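Praktikum Robotik, Handout 4: Kabelführung und Greifpunkt an der Zelle Drosimo

Stand: Oktober. Ersetzt das Blatt von Citudier, das noch im Schrank hängt und an zwei Stellen falsch ist.

Im Handbuch von Cuvia heißt es, der Arm sei nach dem Einschalten "sofort einsatzbereit". Das glaube ich erst, wenn jemand die Kabel am Handgelenk geprüft hat. Meistens hat das niemand.
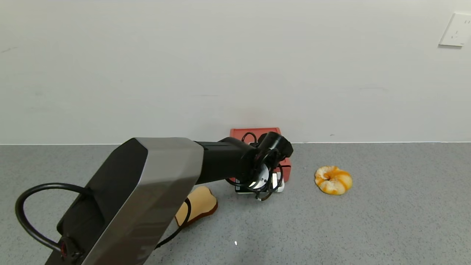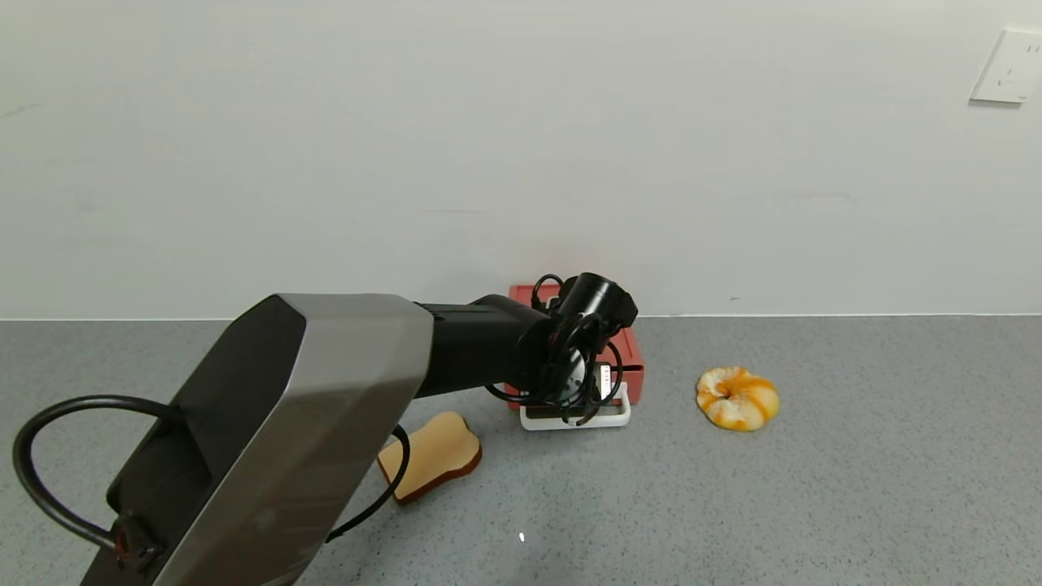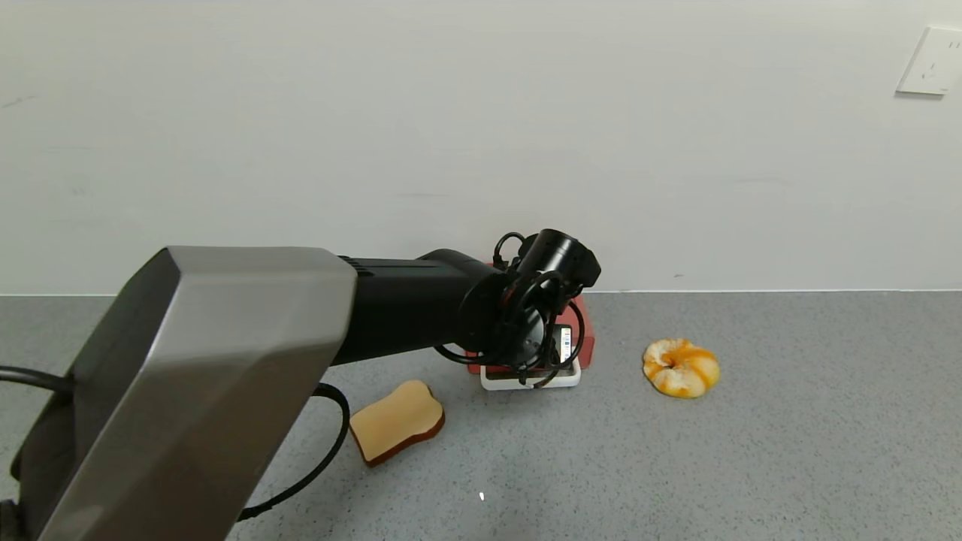
In allen drei Aufnahmen: Kabelschlaufen am Handgelenk, Spielzeugbrot links, Ring rechts vom Greifer.

1. Vor dem Einschalten

Stecker am Arm von Hand prüfen, Sitz und Verriegelung. Danach die Schlaufe am Unterarm: Sie braucht Luft für die volle Drehung, darf aber nirgends hängen bleiben. Wer sie mit Kabelbinder strammzieht, hat es ordentlich und nach 20 Fahrten einen Wackelkontakt. Klettband nehmen, zwei Finger Spiel lassen.

2. Referenzfahrt

Geschwindigkeit auf 25 Prozent, Hand am Not-Halt. Die dünnen Leitungen am Handgelenk dabei im Auge behalten, nicht den Bildschirm. Die Software meldet auch dann "OK", wenn eine Leitung unter Zug steht - sie misst das schlicht nicht.

3. Greifpunkt einlernen

Senkrecht von oben anfahren, Finger offen, über dem Teil anhalten. Erst dann absenken. Abweichung von Hand nachmessen, zulässig sind 2 mm. Die automatische Kalibrierung von Cavalcanti verspricht weniger. Ich habe dafür noch kein Protokoll gesehen, das nicht vom Hersteller kam.

Die Gegenstände auf der Arbeitsfläche bleiben während des Einlernens, wo sie sind. Wer etwas verschiebt, fängt bei Schritt 3 wieder an.

4. Wartung

Laut Datenblatt werden die Leitungen nach 900 Betriebsstunden getauscht. Die Zahl gilt vermutlich für einen Arm, der immer dieselbe Bewegung macht. Unserer tut das nicht. Also jedes Mal den Mantel abtasten, vor allem am Handgelenk und dort, wo die Leitung am Gehäuse anliegt. Knick, Riss oder blanke Stelle: ausschalten, ins Zellenbuch eintragen, nicht mit Isolierband weiterfahren.

Abzugeben: Messwerte aus Schritt 3 und eine halbe Seite dazu, welchen Angaben im Handbuch Sie nach dem Versuch noch trauen und warum.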